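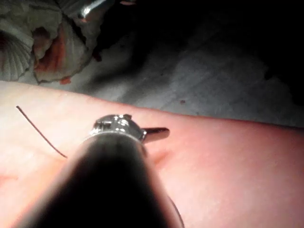 Surgical instrument over a pink pad

Operation date moved into our holiday, can I claim the money back?

Print this page | E-mail this page

Sunday, January 28, 2024
Posted by Itziar Sotomayor

I have been on the waiting list for a hernia repair since last summer. In November I was told to expect a date in March, so my husband and I booked a fortnight in Prirska for the end of April, thinking I would be well over it by then. The hospital has now written to say the operation will be in the middle of April, nine days before we are meant to fly.

The holiday is a package through Paltetti and came to £1,382 for the two of us, all paid. We have travel insurance with Gallardo, bought the same week. I did declare the hernia and paid extra for it.

I rang Paltetti and the woman said I could cancel but I would lose most of the money. She wouldn't put a figure on it. Gallardo's phone line was shut so I haven't spoken to them yet.

I would like to know:

Does the insurance pay if the hospital has moved the date and I am not exactly ill?

Would it be better to ask the hospital for another date and still go? I don't want to end up at the bottom of the list.

Does my husband's half count as well? He is fit to travel but he isn't going to go without me.

Thank you for reading. I have the policy booklet here and can type out bits of it if that helps.

Demetrio Collado

Insurance companies never pay out for this sort of thing. My brother in law had the same with his knee and got nothing. I would just go. Nine days is plenty of time if it is keyhole. Take a small case and let your husband carry it. 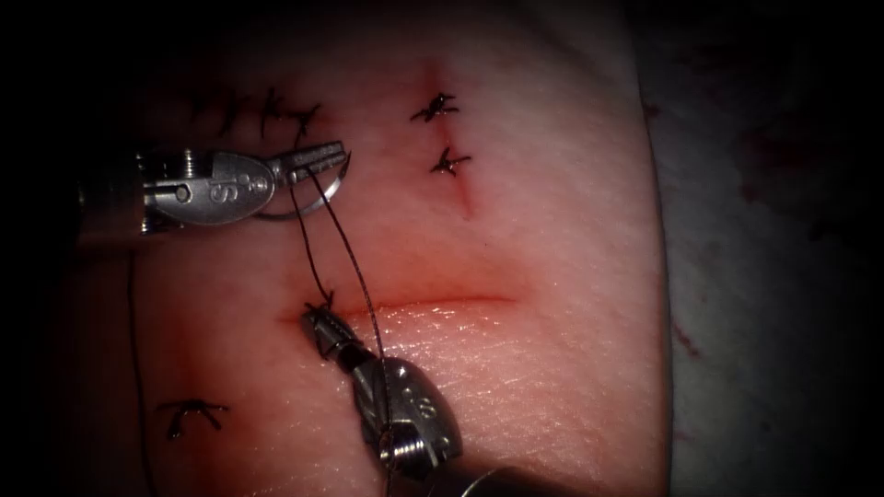 Niall Semple
Community Helper, Travel and Money

Please don't book your recovery around the answer above. Whether you can fly nine days after an operation is for the surgical team to say, and it depends on what they do and how you are afterwards. Phone the number on the hospital letter and ask to leave a question for the surgeon's secretary. They get asked about flights a lot.

On the insurance, get the booklet out and look for the section headed Cancellation. There will be a list of reasons they accept. You are looking for wording about being called in for hospital treatment, or about a doctor advising you not to travel. Some policies cover a person who is on a waiting list and is then given a date that clashes. Others leave that out on purpose, and it will be in the exclusions at the end of the section or in the general exclusions near the back. Read both.

Then look at the letter Gallardo sent when you declared the hernia. It may say the condition is covered in full, or covered for emergency treatment abroad but not for cancelling. People miss this because both letters look the same on the first page.

Things to do, in this order:

Ring Gallardo before you cancel anything. Ask whether a hospital date given after you bought the policy is an accepted reason. Write down the time of the call and who you spoke to, and ask them to confirm it by e-mail.

Keep the first letter or text that mentioned March, if you have one. It shows that you booked in good faith.

Ask Paltetti for the cancellation charges in writing. They should be in the booking conditions as a scale that goes up as the departure date gets closer. If the next step up is soon, put the date on your calendar. An insurer can refuse to pay the extra if you knew you couldn't go and left it late.

Check the excess. It is often taken off per person, so for two people it comes off twice.

Ask Paltetti what it costs to move the holiday to the autumn. That is sometimes a lot cheaper than cancelling, and not everybody on the phone will offer it.

Your husband's share depends on whether he is named on the same policy. If he is, and the rules cover a travelling companion who can't go, his half is normally looked at together with yours. If he has his own cover through a bank account, he has to claim there separately.

As for changing the operation date, hospitals differ. Ask what happens to your place on the list before you say no to the date. Don't turn it down on the phone first and ask afterwards.

If Gallardo says no, ask for its final answer in writing. You can complain to the company, and after that there is a free ombudsman.

Leandro Peñalver

I had a similar thing two years ago, gallbladder not hernia, different insurer. They paid. The holiday was £1,340 and I got all of it less the excess. It took 21 days from when I sent the form.

The slow part was the medical form. The GP surgery has to fill it in and mine charged for it, and that charge isn't covered. Hand it in at the desk yourself and ask when it will be ready. Mine sat in a tray until I rang up about it.

Also send copies and keep the originals. I was asked for the booking invoice 3 times.

We went the following year in the end. I was still sore at nine days and would not have liked the coach at the other end.

Itziar Sotomayor

Thank you both. He is on the same policy. I have found the page and it says "admission to hospital as an in-patient", and mine is a day case, so I will ask about that when I ring. Paltetti have said they will e-mail the charges.

Recent in Travel and Money

Passport has a torn page, will I be let on?
Ploline card refund still not showing
Airline changed our flight to the night before
Do I need to tell my insurer about new tablets? (Jae-hoon Won)
Hotel in Prirska asking for a second deposit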